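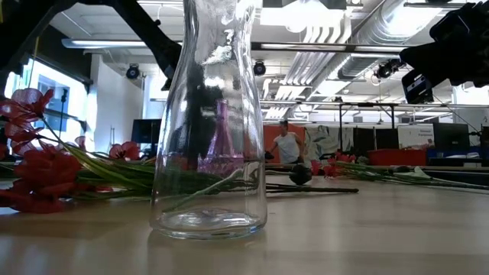 Figure 7.1 A glass vase and artificial flowers on the work table, with a robot arm and a gripper above them.

Chapter 7
Showing Instead of Telling

Sat 14 January
By the Wragg course team

Try writing down how to put a flower in a vase. Start with the hand: where does it close on the stem, and how hard? How far do you lift before you turn your wrist? What do you do when a leaf catches on the rim? Most students who try this fill a page and still haven't got the stem past the neck. Then they pick up a flower and do it without a thought.

That gap is what this chapter is about, and I think it's the most exciting part of the whole course! In Chapters 5 and 6 you programmed an arm by giving it positions to visit. That works beautifully for a box that always sits in the same corner. It works badly for a soft stem with long leaves, and worse for clear glass, where a camera sees reflections and a bent version of whatever lies behind. Look through the vase in Figure 7.1 and you'll find the green stems again, turned into pale slanted lines.

So we let a person show the robot what to do. One complete showing, from the first reach to the final release, is called a demonstration. During a demonstration the computer records what the cameras saw and how the arm moved, many times a second. A learning program later studies a large set of these recordings and tries to produce the right motion by itself.

There are two main ways to give a demonstration, and you will use both.

In hand guiding (some books say kinesthetic teaching) you hold the arm and move it through the task. The motors go slack enough to follow you. You feel the weight of the arm and every bump against the table, and beginners usually get a decent recording on their first afternoon. The drawback is that your own hands and sleeves end up in the camera view, and two arms at once are hard for one person to manage.

In remote control, or teleoperation, you move something else – a joystick, a handheld controller, a smaller copy of the arm – and the robot follows. Your body stays out of the way, and both arms can work together: one steadies the vase while the other brings the stem. But you lose most of your sense of touch. Expect to knock the vase over. Expect to close the gripper on air, too, and to be surprised by how much you relied on your fingertips.

How many demonstrations are enough? The Drestinden exercise set, which we follow from Section 7.3 on, asks for 100 of the flower task. The Urkdale set asks for 300, with the vase in a new spot each time and the stems lying every which way. You'll compare the two in the lab, and the difference is well worth seeing for yourself.

Before you read on, do this at home. Take a bottle and a pencil. Put on thick gloves, close one eye, and drop the pencil into the bottle 15 times. Write down what you changed between tries – your grip, your speed, the angle you came in at. Bring the notes to class, where we'll use them in Section 7.2 to decide what a good demonstration should contain and which ones to throw away.

New words in this chapter: demonstration, hand guiding, teleoperation, leader arm, follower arm, episode, reset.

Wastness Technical Readers, Robotics Year 3. Copyright Wastness. Contact the course office | Back to top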